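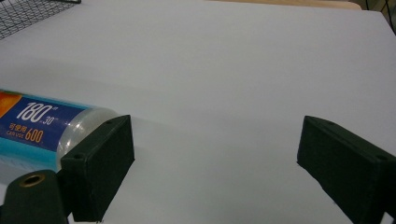

Blue-label tube marked 180 m on a white tabletop

By Mihret Wolde, November
Last updated: 4:43 p.m.

Minimum wage study, Skernum vs. Brakbridge: does it hold up?

mwolde
I read the Dollis paper on the Skernum wage increase. They compare 85 restaurants in Skernum with a matched group across the river in Brakbridge, where the wage stayed the same. Hours worked barely moved in either town. The authors call it a natural experiment. Do people here buy that?

gridline
Mostly, yes. The two towns share one bus system and one newspaper. If something hit local restaurants that year, it should have hit both sides.

tallow_rd
I don't buy it. The Pfeiffer plant is in Brakbridge and it cut a shift four months after the increase. That's fewer lunches sold in the comparison town. If Brakbridge was falling for its own reasons, then "no difference" could be hiding a loss in Skernum.

gridline
They deal with that in the appendix. They drop every restaurant within a mile of the plant and the result is the same.

tallow_rd
They drop 43 restaurants to do it. With a sample that small you can't rule out much of anything. Look at how wide the error bars get.

mwolde
I missed the appendix, thanks. Is there a payroll data set that would settle it? The survey was done by phone.

hal_b
The state has quarterly payroll records for both counties, more than 1,000 employers. You have to apply for access and it's slow. I used them for my thesis. Phone surveys of managers are noisy on hours but fine on headcount.

tallow_rd
Then they should have led with headcount.

gridline
Table 4 is headcount. Same story, slightly positive for Skernum.

tallow_rd
I'll read Table 4 tonight. I still want to see the payroll numbers.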